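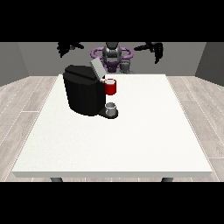 Friday, November 26, 2021
Coffee task, simulator branch

Spent the afternoon on the mug policy again. The headline number from last week was 16 good runs out of 20 and I don't believe it. Went through the logs one run at a time and the success check only asks two things: is the mug within range of the machine, and is the lid angle past the threshold. It never asks whether the mug is supported by anything. A mug parked in the air beside the lid passes. So does a mug on its side.

I would like us to stop putting that number on slides until the check is rewritten. The open day poster already has it, I know.

What the check should ask, in my opinion:
- mug touching the tray or the tabletop, contact force above zero for a full second
- mug axis close to vertical
- no finger contact at the end of the episode
- small cup already on the tray either left alone or moved on purpose, decide which

The last one matters more than people think. We have a cup on the drip tray in the start state and a second mug in play, and the task text just says "place the mug." Half the demos we recorded in August treat the cup as an obstacle and the other half go around it by luck. If the policy learned anything about the cup I can't find it.

Lid: the joint friction is still the default from the Urquijo asset pack. It opens if you breathe on it. Raised it until the lid stayed where it was put, then reran with the old weights. Worse, as expected. Did not write down a rate, only did a handful before the machine was needed for the Misa group's training job. To be repeated properly.

Hands: the idle hand drifts during the reach. Either the rest pose isn't being held or the action vector for that side is noise and we're passing it straight through. I suspect the second. Tried zeroing that part of the vector and the arm sagged, so that isn't the fix either. Somebody who knows the controller gains should look. The values in the config have no comment and no source, and the same file was copied over from the Kunby project, where the robot had a different arm length. I would bet money they are wrong.

Episode length: capped at 600 steps. Several of the failures run right to the cap with the mug near the lid and no release. Raised the cap to 1000 on a copy of the config to see if they just needed more time. They didn't. Same hovering, more of it. That was a cheap test and we should have done it in September when the question first came up.

There was a proposal on the board to add more colors and wall textures so the policy "generalizes." To what? It can't finish the plain gray room with one table in it. Randomizing the walls now gives us a second thing to argue about while the first is still broken. I'd leave the room as it is until the new check is in and we have an honest baseline.

Competition: Hevard rules say the final is scored by their own checker on their own machine, and we don't get to see it beforehand. If it has a support test, and I'd be surprised if it doesn't, our entry as it stands scores close to nothing. Entry form asks for a self-reported rate. Please don't fill that in yet.

Things changed today, all on my branch, nothing merged:
- lid friction
- step cap (copy of config only)
- logging of mug contacts, every step, which makes the log files huge, sorry

Next session: write the new check, rerun the old weights under it with the original friction, then again with the raised friction. Same 20 seeds both times. Keep the videos for the failures as well this time, the folder from last week has only the good ones in it and that is no use for finding out what is wrong.

Also the seed list is saved in two places and they differ. Using the one in the repo.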